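Where does the water go? Looking at one kitchen sink for a term

Student project report, Home and Environment module, Vaughan House shared kitchen

Why I picked the sink

I live in a student house with one kitchen and far too many mugs, and the sink is where every argument starts. Somebody leaves the tap running, somebody else leaves a pan, and then it all ends up in the group chat. So when we were told to choose one household object and study how it gets used, I didn't need long to think (my second choice was the toaster, and I'm glad I didn't have to write this many words about crumbs).

My question was simple. How much water goes through our sink for the washing-up, and can we use less of it without anyone in the house hating me?

What I did

I kept a tally sheet on the cupboard door for the whole of November. Every time one of us washed up, we wrote down whether the tap was left running or a bowl was used, and roughly what was washed. By the end of the month I had 252 entries, which is a lot more than I expected. A few were rude drawings, so I took those out before I started counting.

I also did some measuring myself. I ran the tap into a bucket for 30 seconds at a time, 5 times over, at the sort of flow people use for rinsing a plate. Then I did it all again with the tap turned up as far as we have it for pans. I did most of this late in the evening because it was the only time the kitchen was free, and I got quite fond of it in there with the lights low and the fridge humming away.

The sink itself is a plain stainless steel one with a tall curved tap, and I soon learned that the shape of the tap matters. A high spout is lovely for filling a stockpot, but the water has a long way to fall and it splashes if you turn it up. A hose on the end sorts that out, as you can put the water exactly where you want it.

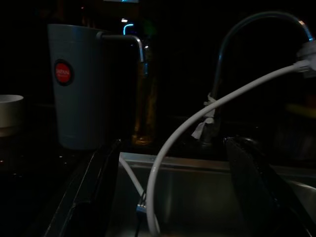 I did the hose part of the project over two evenings. The idea was to compare rinsing straight under the spout with rinsing from a hose held close to the plate. I used the same stack of dinner plates both times and smeared them with the same tomato sauce – a supermarket jar, nothing fancy – then left them for an hour so they'd be properly annoying to clean.

What I found

The running tap was the worst by miles, no surprise there. Using a bowl was best for plates and cups but hopeless for greasy trays, where people ended up changing the water twice and lost most of what they'd saved.

The hose came out in between. It rinsed faster and I used less water per plate, but you need one hand to hold it, so I was slower at everything else. My housemates thought it was a faff and said they'd only bother for big pans.

What went wrong

The tally sheet relied on people being truthful, and I'm fairly sure some weren't. I'd also have liked a proper flow meter. Mine was a bucket with lines drawn on in marker pen, and the lines started washing off before I'd finished.

If I did it again I'd try a second house with a different tap. I asked at Drenda House but they have a dishwasher, lucky things. For now we've agreed on the bowl for everyday stuff and the hose for roasting tins, and the tally sheet is staying up until the end of term.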